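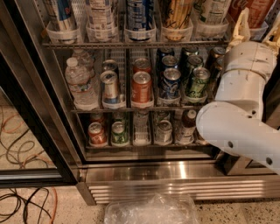 Jun 18, 2019

I have been looking after the drinks fridge at work since March. It is a small job and it isn't in my contract. The person who used to do it moved to our other site, the key to the stock cupboard ended up in my drawer, and after that people came to me when the cola ran out. I work for Drevovley, in the building on the Manzano estate, and we are far enough from a shop that the fridge matters to people more than you might think.

The old way of filling it was to open a case and put the cans wherever there was a gap. It worked in the sense that there were always drinks in it. But you would find three kinds mixed up in one row, and somebody wanting an orange would pull out the front can, find a different drink behind it, and start moving things about. By the afternoon the whole shelf was a mess and the door had been open for ages.

So now it goes in lanes. The middle shelf has thin dividers running front to back, and each lane takes one kind of drink and nothing else. Water goes on the left. After that come the silver cans, then orange, then blue, then green. If you want a green one you take the front one, and there is another green one behind it. I didn't invent this, it is how every shop does it, but it took me a couple of weeks to get round to doing it properly here.

The top shelf is for the tall ones. These don't go in rows of their own kind, it is one of each along the front: a blue and white one at the left, then a white one, and the gold one further along. They stand in clear plastic cups that line the front of the shelf.

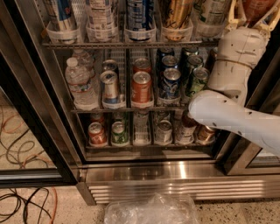

Filling from the back is the part I would insist on if anyone took over from me. New cans go to the rear of the lane and the older ones come forward. With the fridge full this is a nuisance, as you have to take the front cans out to get your hand in. I put them on the floor by my feet in the same order they came out, then slide the new ones in and put the old ones back in front. It takes longer. I skipped it for most of April and ended up with a few cans of green at the very back that were well past their date. They tasted fine to me but I poured them away.

Labels facing out is more a matter of taste. I turn the front ones round if I remember and leave the ones behind. You can tell a blue can from a green can by the colour, and the writing doesn't help much once you know what you like.

The one thing I haven't solved is leaning. A can at the front of a lane can end up tipped forward if its base isn't sitting down in the holder properly. It doesn't fall, it just leans, and then when the door shuts it is nearly touching the glass. The silver ones seem worse for it than the others. I have pushed them upright many times. If you press down and give the can a small twist it usually settles, but the next person takes the front one, the one behind gets pulled forward, and you are back where you started.
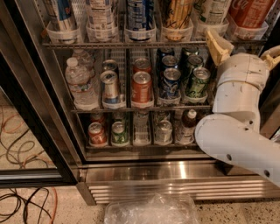

The bottom shelf is the one I do last and the one I do worst. You have to crouch for it, and the light down there isn't as good. Red goes at the left, with green and white next to it, two deep. I used to put the heaviest things at the bottom on the principle that heavy things go low, but then anyone who wanted one had to get down on their knees, and I had complaints. Water is what gets taken most, so it went up to the middle shelf where you can reach it without bending. I still think heavy things should go low, but I was outvoted.

The stock comes from a wholesaler called Osent. We order by the case and I try to keep the cupboard at 2 cases of everything and 4 of water. Last month I typed the order in a hurry and asked for 50 of something I meant to order 5 of, and was very lucky that a woman there rang to check. Their website is not good. Half the product links go to a 404 page, so I keep my own list of order codes on a bit of card taped inside the cupboard door, and I read them out over the phone.

As for what goes quickest, it is water first, then the cola, then orange. The green ones are steady. The gold cans with the dark script hardly move at all, except with a few people who drink nothing else and would notice straight away if they went missing. I did think of giving that lane to more water. I have left it for now.
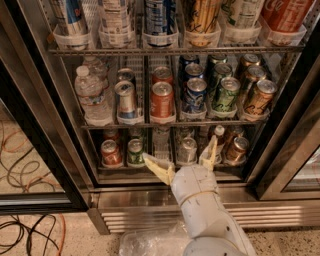
Cleaning is quick if you keep on top of it. I wipe the glass inside and out with a damp cloth and then a dry one. The stainless steel shows every fingerprint, and I have found that wiping along the grain with a very small amount of washing-up liquid does as well as the spray we used to buy from Trinix, which left streaks and smelled of pears. The holder cups get sticky if something leaks. Leave that for a week and the cans glue themselves in, and you need two hands to get one out. Warm water shifts it.

Every couple of months I empty the whole thing, one shelf at a time, and wipe the wire racks. Dust collects on the vents along the bottom as well, and I run the vacuum cleaner brush over those while I am down there. I did it last week and it took most of a lunch hour.

Next on my list is a new price sheet, as the old one still has two drinks on it that we stopped ordering in the winter. I also want to ask Osent if they do the sparkling water in cans, which two people have asked me for now. If they do, something will have to give up its lane, and I expect I will hear about it whichever one I pick.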